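Workshop tips: when the arm grabs something and won't stop

Updated 19/09/2023 after the cable business. Old version of this page had the steps in the wrong order, sorry, throw it out if you printed it.

Quick version for people with a hand stuck in a drawer right now: hit the stop. Don't pull. Don't let anyone else touch the tablet. Scroll to "Getting a stuck grip open".

Rest of you, read it all the way down once, then stick the short list at the bottom on the wall.

What happened

Cycle 2,161 on the wrist, so not a new machine and not a worn-out one either. Job was dull: reach over, pick up, put down, go back. Annunziata had the tablet, I was at the bench with my back half turned. On the way back the hand caught a loop of loose cable and kept going. The cable went tight, the wrist kept trying, and the chain climbed a tooth on the gear. Big crack. Fault 806 on the tablet, arm stopped by itself a good second later than I'd have liked.

Nobody hurt. One cable with the jacket stripped, one chain that needed re-seating, one mug gone.

Fault 806 on our controller means "position not reached." That's all it means. It doesn't tell you why. We spent most of an afternoon chasing a motor that was fine.

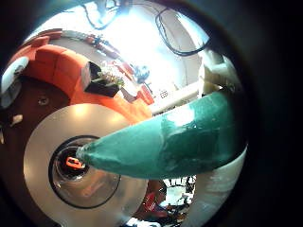 First thing we got wrong was clearing the fault. Annunziata cleared it, perfectly normal thing to do, you see a red line and you press the button. But the hand still had hold of the cable, so the second it was cleared it went right back to pulling. Second crack. That was the one that did the jacket.

So, rule one. A fault stays on the screen until somebody has walked over and looked at the hand. Looked at it from both sides. Then clear.

Loose cable

Biggest cause of trouble by a mile, and it's all stuff you can fix for pocket change.

Hook-and-loop straps, not zip ties. You will want to undo them. Zip ties get cut with a knife, and the knife gets the cable.

Loops get strapped flat or they get unplugged. A hanging loop is a snare, treat it like one.

Anything that comes down from the ceiling, tie it back higher than the arm can reach. Measure with the arm stretched all the way out, powered down, one person holding it. Then add 12 inches.

Same for anything decorative. Garlands, bouquets, paper lanterns, that sort of thing. A stem won't stop the arm but it'll wind into a chain very nicely and you'll be picking it out with tweezers.

Tape on the floor where cables cross a walkway. Gaffer, not duct. Duct leaves glue.

Cable on the arm itself needs slack. Not much. Turn the wrist by hand to both ends of its travel and watch the thin ones, if any go tight at either end you've got too little. If any flop out past the housing you've got too much.

Chain and gear

Ours runs open, no cover. Fine for tinkering, you can see what's going on, but then it's on you to keep fingers and sleeves and hair out of it. Valdemar Dalsgaard wrote in after the July page to say he'd never run an open chain with guests in the room and he's probably right. We're making a cover. Slowly. 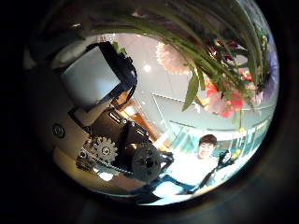 Checking slack: power off, plug out, wait. Push the middle of the chain with a pencil. It should give a little and come back. If it gives a lot, tighten. If it doesn't give at all somebody over-tightened it and you'll wear the gear.

After any crash, look at every tooth. Flashlight, low angle, turn it by hand all the way round and mark where you started with a bit of tape. A chipped tooth is easy to miss and it'll throw the chain again within the day.

Don't oil it before you've looked at it. Oil hides everything.

When you do oil, one drop and a rag. Old cotton T-shirt, not paper towel, paper sheds. Keep oil off the finger pads. If it gets on them, dish soap and lukewarm water on a cloth, wipe twice, let them dry overnight. No solvent, it ruined one set for us. Went tacky and collected every crumb in the place.

Pads generally: wipe before every session. Dust is the second most common reason for a drop. First is somebody asking it to lift a thing by the smooth side.

Round and shiny things

Separate problem but it bit us the same week so in it goes.

Anything round, glossy or see-through is bad news. The hand closes, thinks it's got it, and the thing squirts out sideways. Lampshades, glass floats, Christmas balls, mixing bowls upside down. And because the grip never reaches the position it expects, guess what comes up. 806 again. So you go looking for a snagged cable that isn't there.

What helps:

Rubber shelf liner underneath. Cheap, cut it with scissors.

Slow the approach to half. Quarter, if it's something you'd mind losing.

Lower the grip force before you raise it. Sounds backward. Squeezing harder is what shoots it across the room.

Painter's tape on glossy surfaces where the fingers land. Peel it off the same day or it stays.

If it has a knob or a neck, go for that. But check teh knob is fixed on first, we lifted one clean off.

Put a folded towel or a blanket on the floor on the far side. It's always the far side.

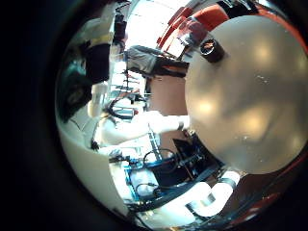 Getting a stuck grip open

In this order. We did it in the wrong order, see above.

1. Stop button. The real one, the red one you can hit with a fist. Not the one on the tablet.

2. Everyone steps back past the end of the arm. Including the person who wants to help.

3. One person in charge. Say out loud who it is.

4. Look. Where's the load pulling? Which way will the arm swing when it lets go? Stand on the other side.

5. Take the weight. If it's holding something heavy, prop it. Box, stool, stack of books. Not your knee.

6. Unplug. Count slowly, let it drain. Ours holds a bit of charge and gives a twitch.

7. Now the hand release. Ours is a little screw under a cap, yours may be a lever, find out before you need it. Turn gently. If it fights you, stop and check the prop.

8. Open the fingers one at a time, outside one first. Wooden spoon handle works well. Screwdriver marks the pads.

9. Take the thing out. Check what you took out too, cable especially. Any nick in the jacket and it goes in the bin, no taping it up.

10. Plug back in with the hand empty and the arm clear. Then clear the fault. Then one slow cycle with someone on the button.

Raffaele Amato asked if you can skip the unplugging when you're in a rush. No.

The bench

Half our trouble was the bench, if I'm truthful about it. Too much on it. You put a roll of tape down for a second and it lives there till spring.

Things that worked:

A tray for anything smaller than a fist. When the arm runs, the tray goes on the floor or on another table.

Tape a line along the bench. Arm side, people side. Tools on the people side only. We used colored tape, and a fresh strip when it gets scuffed.

Label your power bricks and little boxes, both ends. When you need to kill one thing quickly you don't want to be following a black cable through other black cables. White paint marker holds up better than stickers.

Leaning in is the habit to break. You see a bit out of place, you lean over, and the arm is live. Leonardo De Luca got us doing a thing where you say "hands" before you reach and the tablet person has to say "stopped" back. Felt silly for two days. Now I do it in the kitchen.

Sleeves up or buttoned. Lanyards off. Hair tied. Headphones off as well, you want to hear the chain. A good chain is a steady tick. A bad one has a limp in it. 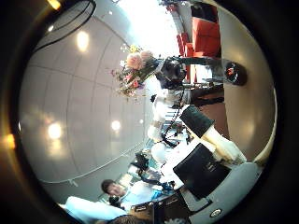 Workbench with the cables across it, and a man in light blue leaning in.

Where to put the stop button

We had one. It was behind the kettle. One is not enough and behind the kettle is not a place.

Two now. One where the tablet person stands and one at the far end of the bench. Test both before you start, both, every time. Press it with the arm moving slowly and nothing in the hand. If the arm coasts further than a hand's width after you press, something's wrong with the brake and you're done for the day.

Don't put it on the floor. Don't put it under anything that hangs. Don't let a coat go on it.

Write it down

Cheap notebook, pen on a string. Date, cycle count, what it was doing, what it was holding, what the screen said, what it really was. That last column is the useful one. Ours has 806 down for a snagged cable, a slipped globe, a flat pad, and once a chair that had been pushed into the way. Same number for all of them.

If I'd had the notebook in July I'd have saved us the afternoon with the motor.

For the wall

Loops strapped or unplugged
Pads wiped
Bench tray off
Chairs back
Both stops tested
Say "hands", wait for "stopped"
Red line on the screen means walk over and look
Never clear a fault with somthing in the grip

From readers

Annunziata Palumbo wants it on record that she asked before clearing it and I said "yeah go on." True. I did say that.

Somebody at Longo asks what we use for straps. The wide ones from the garden aisle, cut in half. They're softer.

Question from Unari about kids in the room. Arm off, plug out, plug in your pocket. I wouldn't do it any other way.

Chain cover drawings when Valdemar sends me the measurements back. He's got my good calipers.

Corrado Marras, Trurnico workshop page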